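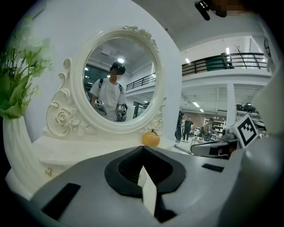
Ticket: Stoven wholesale orders dropping out of Tripathi portal after the Viva merge
Opened Monday, October 14, 2019
Priority: high (was medium)
Reading time: 4 min

Problem as reported

Since we bought Viva's snack lines, Stoven orders keyed by the ex-Viva reps go into the Tripathi portal fine, get a confirmation number, then never reach the warehouse. Customer thinks it's ordered. Rep thinks it's ordered. Truck leaves without it. Found out when a corner store in the north run rang up asking where the chips were.

Only the old Viva accounts. Original Stoven accounts all good.

Log

8:40 - Pulled the order export. 2,219 lines since cutover, 70 with no pick slip. All 70 on Viva account codes. So not random.

9:05 - Checked the obvious. Reps have the right permissions, price list attached, credit holds off. Tried logging out and in. Cleared the cache becuase someone always asks. No change.

9:30 - Put a test order through on a dummy Viva account. One carton salted, one carton cheese. Confirmation came back straight away. Warehouse queue: nothing. Good, can reproduce it.

9:50 - Same order, Stoven account. Landed in the queue in under a minute.

10:15 - Rang Tripathi support. On hold for ages. They say the portal is passing everything through and the fault is our end. Asked for the transfer log. "Will email it."

11:20 - No email. Rang again.

11:45 - Got the log. Every missing order shows as "accepted, parked". Never seen that status, not in the guide we were given. Support says parked means waiting on a delivery region. But the region is filled in on all of them, I can see it on the screen.

12:10 - Lunch at desk. Compared a Viva account and a Stoven account side by side, field by field. Region on the Viva one says North 2. Region on the Stoven one says NORTH2. Viva's old system had a space in it. Ours doesn't. The portal shows both without complaining and the warehouse end only knows the one without the space.

12:25 - Changed the dummy account to NORTH2, resent. Dropped into the queue. There it is.

12:40 - Can't just fix the accounts by hand, there's still the deposit scheme codes hanging off the same field and finance run their rebate report off it. Asked finance. They want the old names kept until the month end close. Of course they do.
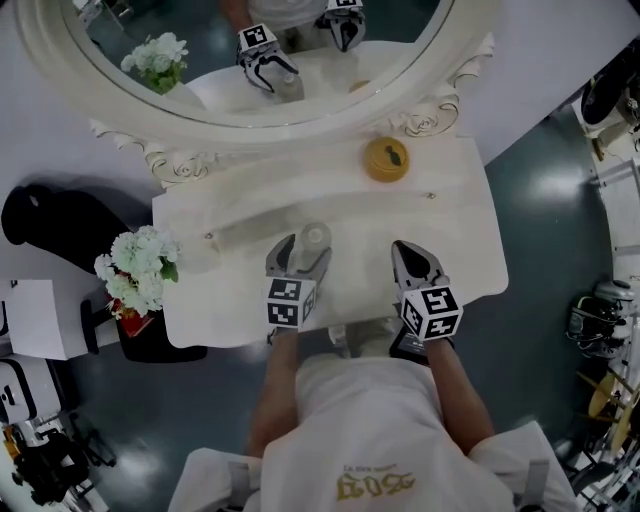

1:15 - Workaround agreed. Leave the account region as is, add a translation line in the transfer so "North 2" gets read as NORTH2, same for the rest of the Viva regions. Finance keeps there report, warehouse gets its orders.

1:50 - List of Viva regions came through from the sales office. 14 on the list. Account file has 19. The other five are closed runs that still have live shops on them, which is a seperate headache. Mapped all of them anyway, closed runs go to the nearest depot for now.

2:30 - Translation table loaded in the test copy. Ran a test order per region. All through except Harbour, which has a trailing full stop in the account file. Fixed the mapping, not the account. Retest fine.

3:05 - Loaded live. Two real orders from reps came through while I watched, both picked up.

3:20 - Released the parked ones in small batches so the warehouse doesn't get buried. Note: do NOT use "resend all". It makes a second confirmation number and the customer gets billed twice. Use "release".

4:10 - Warehouse says last batch is in. Asked them to hold anything over a week old until the rep has called the shop, some will have bought elsewhere by now.

4:30 - Knocked back to medium.

Still open

Closed runs. Sales need to say which depot actually serves those shops.
Wuvden accounts come across later in October and I'd bet the regions are a mess there too. Want their account file before cutover this time, not after.
No alert on parked status. Tripathi can switch on a daily email, requested, no date given.
Guide needs a page on parked. I'll write it if no one else does.

Status: workaround in place, leave open until finance close.

Comments

Depot north: all recieved. Three shops didn't want theirs, sent the slips back to sales.

Sales office: can the reps see the parked status or is it just you lot? They'd rather know before the customer rings.

IT desk: just us at the moment. Have asked for it to show on the rep screen, will add to this ticket.

Finance: please don't touch region names till we say. Thanks for not touching them.

Contact: Stoven IT desk, internal line or reply to this ticket | © 2019 Stoven | Back to top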